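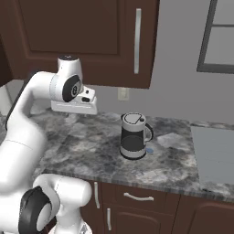 Calls for entries should pay the artists who answer them

June 17, 2025

When the Pliltach Arts Council invited proposals for a mural on the Hunt Street underpass, it received 36 submissions. Each required a scaled color drawing, a materials budget and a maintenance plan. One artist was selected. The other 35 were thanked by form letter.

The Council followed its rules, and the winning design is a good one. The rules themselves deserve another look. A complete proposal can take a week of skilled work, and public bodies have grown used to receiving that work free of charge. We would not ask an engineer to design a culvert on those terms.

The Prandisus Foundation, which supports small public art programs in this region, recommends a two-stage process. In the first stage, artists send a short letter and images of past work. A jury then names a few finalists, and each finalist is paid to prepare a full design. For a project of this size, a fee of $900 is reasonable. Even $800 would be a fair start.

Some will object that the money must come out of the artwork — and in a small budget it may. A slightly smaller mural is an acceptable price. Artists with young children or hourly jobs are the first to stop applying when the work is unpaid, and the pool of applicants narrows accordingly.

The Council will review its guidelines in August. Written comments are accepted at its office until then, and we urge working artists to send them.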